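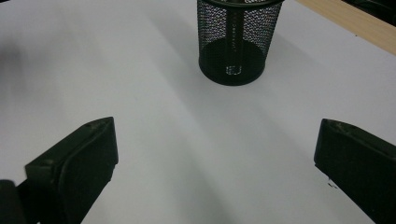 Submitting Music to Fletach: Frequently Asked Questions

File Formats

Which audio formats do you accept?
WAV and FLAC, 16-bit or 24-bit, at 44.1 or 48 kHz. MP3 and AAC files are rejected at upload. Do not convert a lossy file to WAV and send that. The ingest check reads the frequency content and flags a hard cutoff in the upper range.

Does sample rate have to match across a release?
Yes. All tracks on one release must share a sample rate and bit depth. A mixed release is held until the odd files are replaced.

How loud should the master be?
There is no loudness target. True peak must stay at or below -1 dB. Files that exceed this are returned with a list of time positions where the limit was crossed.

Can I send stems?
Only for remix packs. Stems must all start at zero and run to the same length. Put the tempo and key in the text field, not in the file name.

Metadata

How do I credit two or more primary artists?
Enter each artist on a separate line. A duo or group with a fixed name counts as one artist. Writing "A & B" on a single line creates a new artist page, and merging that page later requires a support ticket.

What goes in the version field?
Extended Mix, Radio Edit, Instrumental, Remix with the remixer's name, and similar. Leave it blank for an original version. "Original Mix" is removed automatically.

Do you assign ISRCs?
If the field is empty, one is assigned. If the track has been released before, enter the existing code. A new code on an old recording splits the play count, and the two counts cannot be joined afterward.

Which genre should I choose?
One main genre and up to 2 subgenres. The Pudon storefront shows only the main genre. Baert shows all of them. Teun Meijer handles genre corrections for electronic releases and will move a track if the tag is plainly wrong, such as drum and bass filed under house.

Samples and Rights

My track contains a sample. What do you need?
A signed clearance for the recording and one for the composition, uploaded as separate PDFs. For royalty-free packs, upload the license text and name the pack.

Can I submit a bootleg remix?
No.

What about cover versions?
Covers are accepted for streaming and download. Name the original writers in the composer field. A cover with changed lyrics is treated as a derivative work and needs written permission from the publisher.

Delivery

How long does review take?
Releases from April onward go through the Indau queue, which reviews in order of upload. The queue stood at 1,531 tracks on 4th June, of which 1,038 had passed the automatic checks. Replacing a file puts the release at the back. Editing text does not.

Can I change the audio after release?
Only to fix a fault such as a dropout or a wrong channel assignment. A new mix is a new track.

How many times can a release be resubmitted?
3 times. After that, open a new release and reuse the same ISRCs.

How do I take a release down?
Use the Withdraw button on the release page. Stores process removals on their own schedules, and a track may stay visible on Baert after it has gone from Pudon.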